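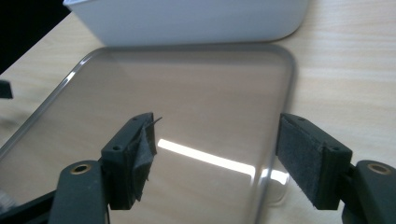

Every December the bead and button drawers at the Ejigu Street craft room get so full that they stop closing, and every December I promise myself that this will be the year I deal with them before the holiday workshops and not halfway through. Well, friends, I have started! It began with one box. For years we kept small things in whatever came through the door (jam jars, mint tins, a great many envelopes), and you had to open six of them to find a single jump ring. What won me over to a proper divided box was the lid. With a clear lid like the one lying flat on the desk, you can see straight through to whatever is under it, right down to the grain of the wood, and you don't have to lift a thing to know whether you're looking at seed beads or snaps. I can't tell you how much of my life has gone into lifting lids.

I should say how we got here, because some of you have been asking about the boxes ever since the fall open house. Selamawit Admasu, who teaches our Saturday-style drop-in sessions at all sorts of odd hours, had been after me to stop buying deep tubs. She is right that small things in a deep tub sink, and then they mix, and then a person who only wanted four matching buttons for a cardigan goes home with three and a near miss. She brought me a shallow tray with little square sections from the Londell shop, the one next to the bakery, and left it on my table with a note that just said "try it." I tried it. I have since gone back for more, and I'm afraid I also went into the bakery.
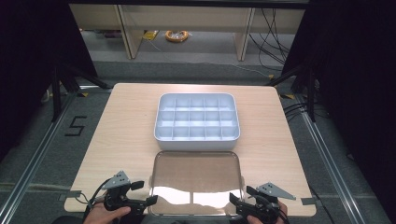 Before anything goes into a new tray, I like to have it open and bare on the table for a while, with the lid set down in front, and think about what will live where. This sounds fussy, I know. But the first time around I just started pouring, and I ended up with all the reds together in one corner and no room left for the pinks, which had to go over with the browns, where they looked quite unhappy. Now I lay out scraps of paper first with the names on them and move them until I'm satisfied. The things people ask for most go along the near side. Hooks and eyes can go at the back, since we only seem to need them when someone is finishing a costume at the last possible minute.

A few things I've learned along the way, in case you are doing the same at home. Don't fill the sections to the top. It is so tempting, but if the beads are heaped up they will hop over the walls the first time you carry the tray across the room, and you will be sorting again. Leave a finger's width. Wash a new tray in warm soapy water and let it dry overnight before you use it, as even a little damp will make seed beads cling to everything. And do leave a section or two with nothing in it. My mother always kept one empty pocket in her sewing case, and whatever she found on the floor went into it until she had time to put it away properly.

I've also made peace with the odds and ends. When I went through the old tins I found 118 single buttons with no partner anywhere, and my first thought was to string them up and be done with it. Then Selamawit pointed out that the Mista group uses single buttons for their felt animals (eyes, mostly, and now and again a nose), so those have gone into a tray of their own with the Mista name on the side. If you have loners at home, please bring them along. Any size is fine, and shanks are welcome too.

We still have the ribbon shelf to get through, and the zippers, and a big brown bag marked "Ekska, misc." that I have been walking around since last spring. If you have an hour to spare some morning and you like that kind of slow, chatty work – and I do think it's lovely work once the kettle is on – come by any time after ten. The door sticks, so give it a good push. We'll have the table cleared and there are plenty of chairs, though if you have a favorite cushion you might want to bring it. Empty trays with lids that fit are also very gratefully received. Please check the lid first, as we already own quite a collection of the other kind.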